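Estambridge Community Help
Household and Furnishings > Tables and Surfaces

Caring for a dark wood tabletop used with children's toys

Posted by Durley Reading Room

Our reading room has a table with a very dark wooden top and a rounded edge, which is used for play sessions every Monday. Small toys are set out directly on the surface, together with a shallow white tray. The principal item is a toy turtle with a glossy shell and red-pink flippers.
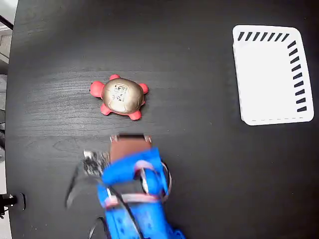
The turtle and the white tray on the play table.

We request advice on two matters. First, may toys with rubbery parts be left on a finished wooden surface between sessions? Second, is a tray of this size sufficient, or should the entire top be covered? The budget for the room is $249 and must also provide for new shelving.

2 replies

Kuusisto Furniture Care

Soft plastic and rubber can mark certain finishes when left in place for long periods. It is advisable to remove such toys at the end of each session and to store them in a box. The top should be wiped with a slightly damp cloth, following the grain, and dried at once with a second cloth. Silicone sprays are not recommended.

With regard to the tray, a full cover is not required. Toys should be returned to the tray when not in use. Please confirm that its underside is smooth, as a raised rim or foot can scratch a dark finish when the tray is pushed across the table. Felt pads are sold in packs of 20 and are suitable for this purpose.

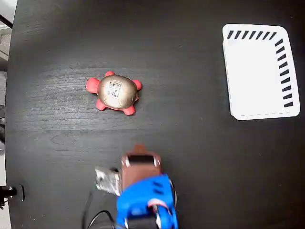 Turtle on the bare tabletop, with the empty tray at upper right.

9 members found this reply helpful.

Trolis Parents' Group

We have used a similar table for seven years without a cover. Dust is more visible on a dark top than scratches are. Printed labels on toys should be kept dry during cleaning. We have no information regarding the shelving.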